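From: Amos Schumacher
To: Stastach kitchen and pottery list
Subject: Re: Re: mugs for the March sale, and how to price them

Wendell Marchetti wrote:

> Amos, I've got most of a kiln load of mugs that I'd like to sell in March
> but I have no idea what to charge. Last year I went by what the next
> table was asking and I'm pretty sure I lost money. Also, do handles
> really matter that much to buyers? Mine are kind of skinny. And what
> are you using for a display these days?
> Wendell

Hi Wendell and everybody,

Pricing first, since that's the one that keeps me up at night. I finally sat down with my notebook from last year and added up what I spent on clay, glaze, and firing. It came to $533, plus another $485 in table fees and gas. I took in $2,820 over the season, so on paper I did all right, but I hadn't paid myself a cent for my time! Now I work out the materials for each batch, add a share of the fees, and then put an hourly wage on top that I wouldn't be embarrassed to offer a teenager. The mugs went up a few dollars and they sold just the same.

Please don't price off the next table. You don't know if that person is retired and only wants the shelf space back (I have been that person).

Handles – yes, they matter, more than the glaze if you ask me. People pick up a mug, stick two fingers through, and decide right there. If it pinches, back it goes. I pull mine thicker than looks right when they're wet, because they shrink and then they look fine. Skinny ones also make me nervous when I'm attaching them. I score both sides, use slip with a splash of vinegar, and leave them under plastic overnight so the handle and the body dry together. I've had far fewer cracks since I quit rushing that part.

As for display, I've gone over to a mug tree. It gets the handles out where people can grab them and saves a lot of table. 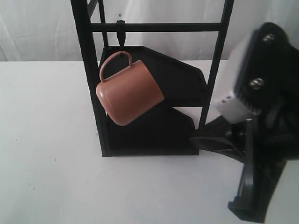

Black mug tree on the white tabletop.

Make sure whatever you get has some weight at the bottom. My first one was a flimsy thing, and it went over the minute I hung three mugs on the same side. If you already have one like that, load it evenly and keep the big soup mugs down on the table.

I've also been going back and forth on table coverings. I used a brown cloth for years and my dark glazes just vanished on it. My Foron blue looked like mud. Plain white is so much better for the dark stuff, though the pale celadons get a bit lost.

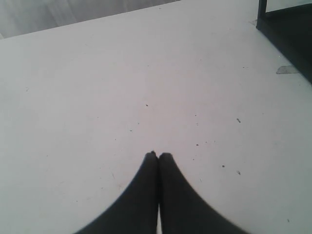
Plain matte white.

If you're mostly doing celadon, go with gray or a washed-out green. I'd skip anything with a pattern.

Oh, and glazes! Someone asked last month about the Zolar clear going cloudy. Mine did too, and I think I was putting it on too thick. Two quick dips now, not a long one, and I wipe the foot right away. The Tapia red is still giving me fits and I may give up on it until summer.

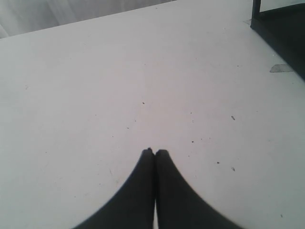
One more thing on selling: bring newspaper, and then bring more newspaper. I ran out before lunch last time and was wrapping a lady's mugs in the sale flyers. Small bills too. And write the price on a sticker on the bottom of every piece, even if you have a sign up. Folks who don't like asking will just walk off.

Wendell, if you want, send me your material costs and I'll run them through my sheet. I'm usually up by 6 a.m. and it only takes a few minutes.

Amos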